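Livard workshop notebook
February, afternoon, table by the north wall
Pandau sorting set, plates and cubes

Picking up from the last entry, where I had run out of page and most of my patience with the yellow. The yellow is parked for now. It looks like butter in the morning and like old paper after lunch, and I'd sooner spend the week on the cool colors, which have been behaving well enough that I'd like to get them settled before anyone changes their mind (me included).

I started by wiping down the white table, properly this time, with the soft cloth and warm water and none of the lemon spray. The spray leaves a film that you can't see until the light is low, and then every plate you put down seems to have a halo. I let the table dry while I had my coffee and went over the notes that came back with the first Yeon samples. Whoever wrote them has lovely handwriting and I wish they had also written down which lamp they were using.

The main question today was the lavender plate. We have been going back and forth on whether it is too close to the purple-blue cube for a child of three or four to see the two as separate things at a glance. On paper they are a good distance apart. On the table it depends a great deal on where you're sitting. With the overheads alone, the cube reads quite a bit darker than the plate and there is no trouble whatsoever. With the blinds up as well, the top face goes pale and drifts toward the plate color, and it's the sides that do the work of telling you where the cube is. I tried it flat to the window first and then turned on the angle, and turned is a good deal better. I know we can't tell a four-year-old to set things down at an angle, but it does say that the sides matter more than I had been giving them credit for, and that we shouldn't lighten them to match the top, as was proposed last time.

The plate itself I've become fond of. It is shallow enough that small hands can get in and out, and the raised rim stops a cube from wandering off if somebody bumps the table. I bumped the table quite hard around 9 times, feeling foolish, and the cube stayed in. With the rim up against the window side you get a nice bright line along the far edge, and I think that line helps the eye find the plate more than the color does. Please keep the rim as it is in the next round. If Testico want to take it down to save on the box height, we should push back, or at least ask them to send a low one so we can put the two next to each other and argue from something solid.

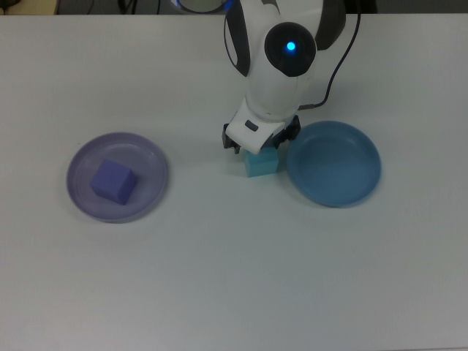
Livard Notebooks – Vol. 2 – p. 304

Cyan went out on the bare table, lavender plate off to the left with the purple-blue cube in it. I had expected the cyan to get lost against the white, being as pale as it is, and it holds up better than I feared. There is a soft shadow around the foot of it, quite faint, and you do still know where it ends and the table begins. The purple-blue throws its shadow onto the plate, down to the right. Both cubes look about the same size to me, which is a relief after the fuss over the last batch, but I'd like someone with fresh eyes and the good calipers to go over them before we say so to Yeon.

What bothers me a little is that the cyan seems to let some light in and I can't decide if that is charming or cheap. I've gone back and forth all afternoon. Next to the plate rim, which has some of that same look, it seems on purpose, like they came out of the same family. Next to the old solid orange one from the drawer it just looks thin. So perhaps the answer is that the orange has to change and the cyan can stay, though I can already hear the groans.

To do before the next session: try the cyan on the gray felt, ask for 2 more lavender plates so we can see them stacked, find the cyan chip that was taped inside the cupboard door and has gone missing. The tape is still there. Cubes and plate left on the table, please don't tidy them away, I want to look at them again in the morning light before I write anything to Testico.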